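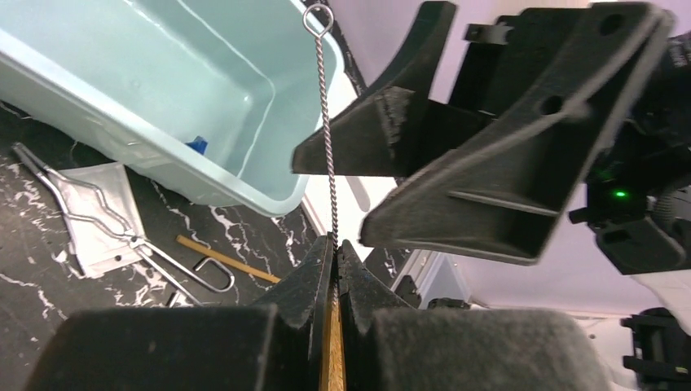 September, notebook, wages module for the Bellia kitchens

Started 7:40. Continuing from the page before, where the test payroll gave the wrong result for people who work at two sites in one week.

Short reminder for colleagues who read only this page: Bellia has kitchens inside and outside the city limit, and the city minimum wage is higher than the one in the rest of the county. The same cook can do Monday-type shifts (early, prep only) in the city and evening shifts outside. The old program, Stisix, takes one rate per person and uses it for everything. The new one, Sistard, should take the rate of the place where the hour was worked. This is what the city rule asks for.

Test set is the same as last time: 200 made-up employees, 1000 shifts, one pay period. I did not change the shifts, only the rate table.

Run 1. Rate table with two zones, old start date. All shifts are calculated but the split workers still get one rate. I looked in the log and the program takes the zone from the employee card, not from the shift. So the field "home site" wins every time. I had thought it was only for the address on the pay slip.

Run 2. Emptied "home site" for all. Now 900 shifts are calculated and the others are refused with the message "no zone". The refused ones are all shifts without site code. They come from the paper time sheets, where the manager writes the site on the top of the page and it is not typed again on each line. To be fair to the managers, the form has no place for it on the line.

Run 3. Put "home site" back, but changed the order: first shift site, then home site if the shift has nothing. All 1000 go through. Checked the split workers by hand with the calculator and they agree to the cent, except the ones with overtime.

Overtime is the difficult part and I want to write it slowly. When a person has two rates in one week, the overtime hour is not simply one and a half times the last rate. We take all the pay of the week, divide by all the hours, and this gives the regular rate. Then the extra half is paid on that. Sistard was using the rate of the last shift. If the last shift is in the city the worker gets too much, if it is outside he gets too little. In the test set 5 people are in this situation. The differences are small, but small differences every week are how complaints begin.

Changed the setting "overtime base" from "last" to "weighted". Did not run it yet, because the rate table was locked by the backup until after lunch.

14:15. Run 4 with the weighted base. The 5 people now agree with my hand sums. One of them was different by one cent, I had rounded in the middle of the sum and the program rounds at the end. My mistake. I corrected the sheet in pencil.

Open points:

The increase date. The new minimum starts in the middle of a pay period. I think the table can hold two rows for the same zone with different start dates, but I have not tried a night shift which begins before midnight and ends after. Fogh wrote that their program cuts the shift at midnight. I would like to see it in ours before I believe it.

The delivery drivers. They start in one zone and finish in the other. For now they are in the test set as if they stayed in one place, this is wrong and must not go to the client like this.

The word "zone" on the pay slip. Workers will not understand it. Better to print the name of the kitchen.

Rate table saved as version with "weighted" in the name. Please do not use the one without, it is still in the folder. Next run is the midnight shift.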